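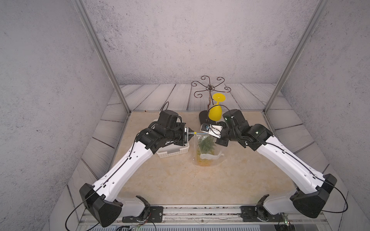

Speaker notes, Watmont Town Museum winter talk, 2020-12-21

Good evening, and thank you all for coming out, and for bringing so many children with you! Wait for the back row to settle. Thank Isla MacRitchie for the tea and for finding us the extra chairs.

Start with the shell drawer. Pull it open slowly, people like that part. It holds 112 shells from the Lostar shore, every one picked up by the same lighthouse keeper over 70 years of morning walks, and he wrote the date inside each lip in pencil (tiny writing, so pass the magnifier along).

Then the whelk story. Keep it short this time - I ran over in April and we missed the questions altogether.

Next slide.

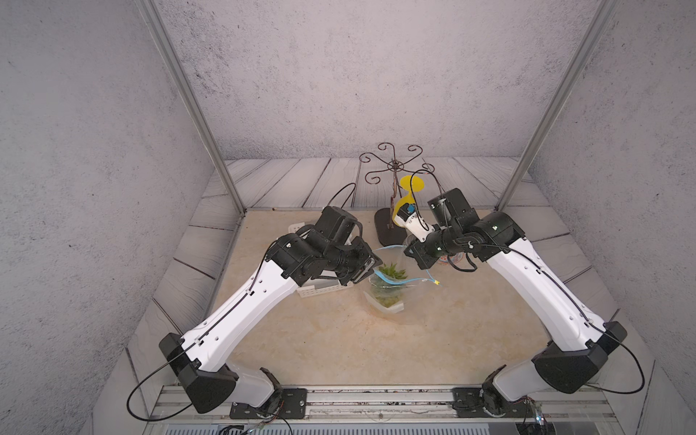 Two robot arms, one on each side, mounted on the same rail.

Move on to the egg cases. Birthe Nørgaard lent us three skate cases and a dogfish one, and she has kindly said the children may hold them, so long as they sit down first. Ask who has found one on the beach. Plenty of hands usually go up, so take five answers and promise the rest a turn afterward.

Finish with the Nazarenko cabinet and how we hope to have it open by spring, with labels low enough for a small person to read. Mention the donation box by the door. Lights up, then questions.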